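Spent the morning going through the office supply drawers before the move to the Lendby building. Posting what I kept and what I didn't, in case anyone else has to do this in November.

1/ Started with binder clips. We had 126 of them across three drawers and a coffee can. I would have guessed 40.

2/ Most came in on reports from Peeters. They clip everything, even two-page memos. We take the clip off, scan the pages, and drop the clip in a drawer. That went on for years.

3/ Sorting method: one clip at a time on the round red table. Open it, let it close, look at the jaw. If the two edges meet all the way across, it stays. If there's a gap at one corner, it goes in the scrap metal box.

4/ Check the handles too. They're just bent wire held in by their own spring. If one side pops out when you squeeze, you can push it back in, but it will pop out again the next time you use it.

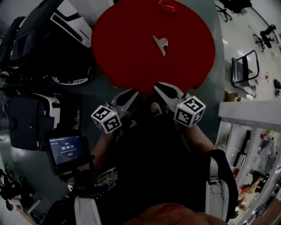
5/ The plain silver ones held up better than the black painted ones. The paint chips along the edge and leaves specks on white paper. I tossed every black one with chips, even if the spring was fine.

6/ Final count: 17 in the scrap box. The rest are good, and that's still far more than we need.

7/ Kept 20 of each size for the new office. Medium is the size people use. The large ones mostly end up holding bags of chips closed in the kitchen, so I put a few of those straight into the kitchen box.

8/ The leftover clips are going to the front desk at Doller. They print and bind their own manuals and said they'd take any size.

9/ Storage: fold the handles flat against the clip before you put them away. They take up much less space and don't hook onto each other. I used a lidded plastic box with dividers, small on the left, large on the right.

10/ Don't store them loose with rubber bands. The old bands had gone sticky and I had to scrape them off a dozen clips with a fingernail. Rubbing alcohol got the rest.

11/ Paper clips are next. There's a Clavutico carton in the back closet with 2,779 written on the lid in marker. I don't know if that's a count or an order number. I'm not going to check. I'll fill one jar and give away the carton.

12/ Still to do after that: staplers, tape, and the drawer of pens. Will add to this thread when I get to the pens.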